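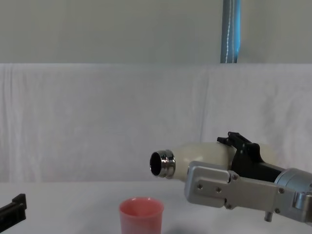
A robot arm holds a bottle over a pink cup at the Casum workshop in Lirnlow.

July 26, 2023

A small robotics team in Lirnlow has recorded 674 examples of a two-armed robot handling everyday kitchen items, and plans to reach its target before the end of September.

The work is being done by Casum, which moved into the old print shop behind the Lirnlow library last year. Its recordings will be used to train a learning system called Erketach, which is meant to pick up household jobs by studying many slightly different versions of the same task.

Pouring from a bottle into a cup is the current job on the list. An operator guides the arms through the movement from start to finish while the cameras and the joint sensors record. The items are then put back on the table in a new spot and the operator starts again.

"People ask why we don't just do it perfectly once and copy that," said Eduardo Magbanua, who runs the recording sessions. "If the cup moves by the width of your thumb, the copy is no good. We need the cup everywhere a person might leave it, and we need the bottle coming in from different heights and angles."

Each example is tagged with the name of the task, the items used and the operator's initials. Anything with a dropped item or a bumped cup is kept, but goes into a separate folder. Magbanua said the team had thrown those recordings out in the early weeks and later regretted it.

"A fumble and a recovery is worth having," he said. "When the operator misses the grip, backs off and tries again, that tells the system something. We lost a fair few of those before we changed the rule."

The team works in two shifts, with 9 operators on the roster. Most are local and several had no background in robotics when they signed on. New operators spend their first sessions stacking cups and moving blocks before they are allowed near a pouring task. Magbanua said the hardest habit to break was rushing.

"You get comfortable and you start flicking the wrist," he said. "It looks fine on the day, then you play it back and half the movement is a blur."

Bottles have been one of the trickier groups of items. A rounded, smooth body can turn in the gripper as the arm tips, and operators have been asked to vary where they take hold of it. Cups bring their own trouble – a light plastic one will slide if the neck of a bottle touches the rim.

The table and the area behind it are kept plain and pale for this stage. Later sessions will be recorded against busier backgrounds, with other dishes left out on the surface. Casum wants another 300 examples of pouring before it makes that change.

The recordings are checked by Peng, a data-labelling firm that has worked with Casum since the project began. Its staff watch every example and mark the points where the grip closes, where the tilt begins and where the bottle is set back down. Files with missing camera footage are sent back, and the operator is asked to repeat them.

Checking has been running behind recording for most of the winter. Magbanua said the gap had narrowed since the labelling guide was rewritten, and that operators now get comments on their work within a couple of days.

"Before that you might find out you'd been starting the tilt too early for two weeks," he said.

An early version of Erketach has been trained on part of the collection, mainly the stacking tasks. Magbanua would not give results, saying the tests had been too small to mean much. A larger round of training will begin once the pouring set is complete, followed by folding tea towels and opening lunch boxes.

Casum is looking for more operators for the afternoon shift. Training is paid, and applicants can leave their details at the workshop's front desk.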